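Firkham rental kitchen plan promises a lot and says little about who pays

By Mireille Hijazi

The people behind the Soltari food hall want the town to believe that shared kitchens will bring cheap meals and new cooks to Firkham. They may be right. So far, though, the case rests on a slide deck, a tasting evening and a good deal of confidence.

Niveck, the developer that bought the old Moussa bakery on the corner lot, told residents on Monday that it plans to turn the ground floor into a food hall with kitchen stations rented by the shift. Anyone with a food handler's card could book a slot, cook, and sell across a common counter. The company says 144 people have signed up as interested.

Signing up, it should be said, means typing an email address into a form. The form doesn't ask whether you have ever sold a plate of food, or whether you could pay the rent on a station. I filled it in myself and got a cheerful message thanking me for joining the Soltari family. I do not plan to sell anything.

The rent is where the plan gets thin. Niveck has talked about "fair shift pricing" since the spring, and at the meeting it still would not put a price on a shift. A spokesman said rates would be set closer to opening and would depend on demand. That is a fine answer if you own the building. It is a poor one if you are trying to work out what to charge for a bowl of lentils.

Rasha Obeidat has been trying to work out just that. She sells stews and stuffed peppers from a licensed kitchen at her church, which she gets two days a week, and she was one of the few working cooks in the room.

"I asked what happens when the Friday dinner shift costs double and all of us want Friday dinner," she said afterward. "They told me it was a great question. I know it was a great question. I wanted the answer."

She also asked about storage. Under the plan, each cook gets one shelf in a shared walk-in cooler for the length of the shift. Anything left behind is thrown out. For someone who soaks beans overnight or lets dough rest, that rules out half the menu before the doors open. Niveck said overnight storage might be offered as an add-on. It did not say what the add-on would cost.

The company points to the tasting evening as proof that people want this. The food was good, and the line went out the door. It was also free. A line for free dinner tells us that people in Firkham like dinner, and I would be careful about reading more into it than that. Several of the cooks told me they had paid for their own ingredients and were happy to do so once, for the exposure. None of them could say how many regular customers they had picked up.

Then there is the matter of the plates. Niveck wants everything served in matching house dishes, which the cooks would rent along with the station. The renderings show neat rows of them on pale counters. It looks lovely. It also means that a cook who already owns a cupboard full of perfectly good serving bowls will be paying to use somebody else's, and paying again if one gets chipped. The draft agreement handed out at the door has a breakage clause that runs longer than the section on refunds.

Parking came up, as it always does. The lot behind the bakery has room for deliveries or for customers, and it is hard to see how it can serve both at six in the evening. A traffic study is supposed to be on the way. Residents of the street behind the lot said they had been told the same thing last year.

None of this makes the idea a bad one. The Moussa building has been dark for too long, and there are cooks in this town who need a legal place to work. A shared kitchen with posted prices and a cooler you can trust would find takers quickly. Obeidat said she would be among them.

But the town is being asked to give something up front. Niveck has applied for four years of reduced property tax on the building, on the grounds that Soltari will create small businesses. The application does not say how many, or what happens to the tax break if the stations sit empty, or if they all end up leased to one chain. The council could ask for those things in writing. At the meeting, two of its members said they meant to. The rest did not speak.

The council takes up the tax request in August. Niveck says it will have its prices ready before then, and has promised to post them on the project's website. As of this writing, the pricing page says "coming soon," as it has since the page went up.

Copies of the draft agreement can be picked up at the town clerk's office during regular hours. Written comments on the tax request will be accepted there until noon on the day of the vote.

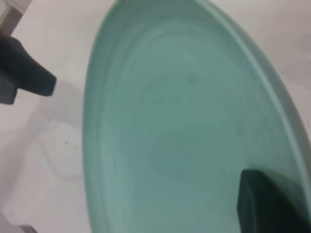 Cooks who want to comment on the storage rules or the breakage clause should say so in their letters, as the clerk is sorting comments by subject. Obeidat has already turned hers in. It runs to two pages, and most of it is about the cooler.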